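Doughnuts and robot arms: my afternoon at the Jorkora open day

I'd signed up back when the tickets came out and then nearly forgot, so it was a bit of a scramble to get out to Tandow in time.
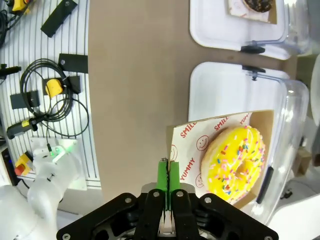
Parking was a nightmare, by the way. They'd let in 265 visitors and the lot holds maybe a quarter of that, so go early or take the bus (the 70 stops right at the gate, which I learned on the way home).

Jorkora teaches robots to do fiddly handling jobs, and the way they do it is charmingly old-fashioned: a person shows the robot how. One bench was all about doughnuts! The one I fell for had bright yellow icing and sprinkles in every colour, sitting in a little cardboard box on paper that said YUMMY, with red smiley faces. The gripper has two green fingertips, and the job is to take hold of the edge of the cardboard and leave the icing alone. I would have gone straight for the doughnut, which is probably why I don't work there.

You can show it two ways. Either you take the arm by the wrist and walk it through the move yourself, or you sit off to the side with a pair of handles and steer from there. I tried both. By hand felt natural straight away, a bit like dancing with someone very polite. The handles were much harder, mostly because I kept forgetting which way was "toward me", and I had three goes before our guide told me, kindly, to slow down.

She said they'd recorded some 400 runs of that one job so far, good and bad, and that they throw out the ones where people dither. I suspect mine went in the bin.

The Lytvynenko room next door was more talk than robots, but the coffee was good and the chairs were comfy. I skipped the Meltitz tour because the queue went down the hall and my feet had had enough.

They're running it again in April, and I've already put my name down for the longer session on the handles.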